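Keg pot

A keg pot is a stainless steel vessel with the general form of a beverage keg, used for heating, holding or fermenting liquids. It has a round body, a closed and shallowly dished top, and a short neck or collar in the middle of the top through which the vessel is filled and emptied. It differs from a stockpot, whose mouth is as wide as its body, and from a milk churn, whose shoulders taper over a longer distance to the neck. Other names in use are keg-style pot, collared pot and, in the brewing trade at Vatley, neck pan.

Contents
1 Construction
2 Surface finish
3 Handles
4 Sizes
5 Use
6 Cleaning and care
7 Faults
8 See also

Construction

The body of a keg pot is rolled from sheet and closed with a welded seam, or drawn from a disc in one or more stages. Drawn bodies have no vertical seam and are easier to clean, but the depth of a single draw is limited, and tall vessels are often made as two drawn halves joined by a weld at mid height.

The top is a separate pressing. In the usual pattern it begins at the outside with a wide flat ring, drops by a shallow step, and then curves gently inwards and down towards the collar. The step stiffens the pressing. Without it, a large dished top tends to flex when pressed by hand, and repeated flexing can work-harden the steel close to the weld. Some makers use a single step and some use two.
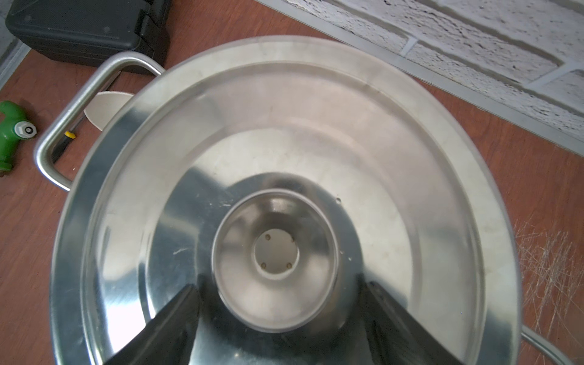

The collar is a short cylinder welded or rolled into the dish. Its height is a compromise. A tall collar gives a better seat for a lid or clamp and keeps spilt liquid on the dish from running back into the vessel. A low collar is easier to reach through with a brush, spoon or whisk. The inner wall is normally polished even where the rest of the vessel is left brushed, as residue clings more readily to a rough surface and the neck is the part hardest to see when washing by hand.

Where the collar is to take a fitting, such as a valve, a thermometer pocket or a dip tube, the fitting may be screwed down or held by a clamp ring. Screwed fittings need a gasket at the seat, and the screws are tightened in diagonal order so that the gasket is compressed evenly. Fittings in plastic are lighter and cheaper than steel ones but have a lower working temperature, which should be checked before the vessel is heated.

Surface finish

Two finishes are common. A brushed finish is made with an abrasive belt or wheel and leaves fine parallel or circular lines. It hides small marks and fingerprints. A polished finish is smoother and reflects more sharply, but every scratch shows.

Even a brushed top reflects enough light to be awkward under overhead lamps. Bright bands and dark streaks move across the dish as the viewer moves, and small dents, specks and hairline scratches may be visible from one side and not from another. Inspection is therefore done under diffuse light, or with a hand lamp held low and moved round the rim.

Light scuffing is normal on vessels in regular use and has no effect on the contents. Deep scratches on the inside are more serious, as they shelter soil and are slow to rinse.

Handles

Most keg pots have a pair of handles set opposite one another on or close to the rim. The tubular loop is the commonest form: a length of steel tube bent to a squared-off U, with both ends welded to the vessel. The tube stays cooler than a solid bar of the same outside size, though it will still burn the hand after long boiling. Loop handles that stand out to the side allow two people to lift a full vessel, one at each handle, with their backs straight. Handles that stand above the rim are easier to grip through a glove but get in the way of stacking.

The weld at the foot of the handle carries the full load and is the first place to examine on an old vessel.

Sizes

There is no single standard. Vessels sold for kitchens and small breweries fall for the most part into a narrow range, and the nominal capacity is measured to the foot of the collar, not to its lip. The Mastside pattern 816 has a nominal capacity of 37 litres and is supplied with a collar 40 mm high. The Balton pattern is similar in outline but has a deeper dish. Lids for the two patterns do not interchange.

Wall thickness is given separately for the body and the base. A base 2 mm thick is adequate over a gas ring. For induction heating a bonded base with a magnetic outer layer is needed – the grades of stainless steel most often used for the body respond weakly or not at all.

Use

The narrow neck reduces loss by evaporation and lessens slopping when the vessel is carried. It also limits access. Solid ingredients are added in small amounts or through a funnel, and stirring is done with a long-handled paddle narrow enough to pass the collar. Tools with a hooked or jointed end are useful for recovering objects dropped inside.

A keg pot must never be heated with the collar sealed. Steam has no other way out, and a dished top is not proof that the vessel is rated for pressure. Vessels built for pressure carry a plate or stamp giving the working limit.

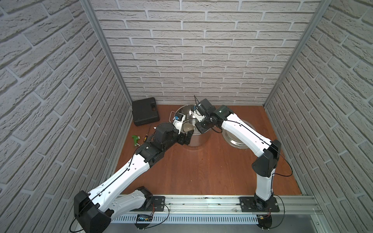 Last changed: 2018-03-31

Work through the collar is easiest with the vessel on a firm, level surface. The approach should be from above, with the tool kept close to the centre line until it has cleared the neck. Entering at a slant brings the shaft against the lip, where it can mark the polish or displace a fitting.

Cleaning and care

The vessel is rinsed with cold water first, then washed with hot water and a mild alkaline cleaner, and rinsed again. Protein residues such as milk or wort set hard if hot water is used at the start. The dish needs separate attention, as its inward slope collects liquid against the foot of the collar. It is wiped dry before the vessel is put away.

Chlorine bleach should be avoided, as it pits stainless steel, above all in crevices and under gaskets. Steel wool leaves iron particles that later rust. Nylon pads are suitable for both finishes, worked in the direction of the grain on brushed steel.

At the Mahawong dairy school the vessels are descaled each December with dilute citric acid.

Faults

Tea staining: brown discolouration of the surface, mostly cosmetic, removed with a citric or oxalic acid cleaner.

Heat tint: straw, blue or purple bands near welds or on the base.

Weeping collar: slow leakage past the gasket of a fitting, usually from uneven tightening or a gasket that has hardened.

Loose handle: cracking at the foot of the loop. The vessel should not be lifted until the weld has been remade.

See also

Stockpot
Milk churn
Brewing kettle
Stainless steel finishes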